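Sourdough Club Is Back, and the Starter Made It Through the Summer

Good news from the Plarnel Street kitchen: the club starter is alive, bubbling and hungrier than ever! Those of you who took a jar home in June will know it went through a sluggish patch, and a few of you wrote in to ask whether it was time to give up and begin again. Please don't. A starter that smells a bit like nail polish is just underfed. Pour off all but a spoonful, give it equal weights of flour and water, and do the same again at breakfast and at bedtime for 3 days. Mine came roaring back on the second evening and pushed the lid clean off the jar.

We have a new flour to play with this season too. Everett Mbeki has been driving out to the Jeltmont mill and coming home with sacks of their stoneground rye, and I am completely smitten with it. It drinks up a lot more water than the supermarket kind, so go gently the first time.

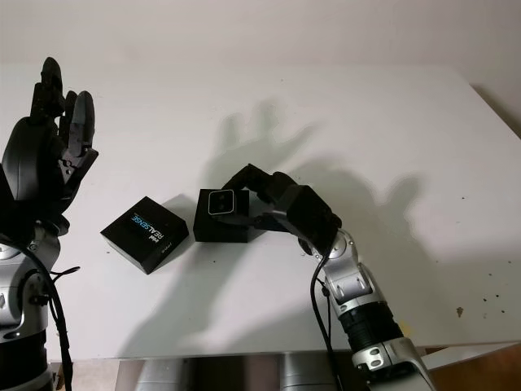

If your dough feels like wet cement after the first mix, leave it alone for half an hour before you even think about adding flour. Nine times out of ten it comes together by itself. I swapped a fifth of my usual white flour for the rye and got a darker crust, a slightly sour crumb and toast I would happily eat for dinner (and did, twice).

Everett's own loaf goes further – nearly half rye, with caraway and a spoonful of molasses – and he bakes it at 975 grams so that it fills the long Belkadi pan right to the rim. He has promised to bring the recipe to the next session. Bring a pencil, he talks fast.

A few of you asked about shaping. We'll spend most of the next evening on it, working in pairs, with plenty of dough to practice on. The thing that helped me most was using less flour on the counter. The dough needs to grip a little so you can pull it toward you and build some tension across the top. Wet hands, a bench scraper and a bit of nerve will get you there.
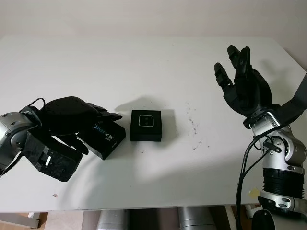 Left hand over the black box on the tabletop.

Doors open at 6:30 p.m. and there is space for 8 bakers per session, so please put your name on the sheet by the coat hooks. Bring an apron, a dish towel and a lidded container for your dough, which will go home with you to proof overnight in the fridge.

Also, whoever left the lovely blue Masura mixing bowl behind last time, it's on the shelf above the sink. I have been very tempted to keep it.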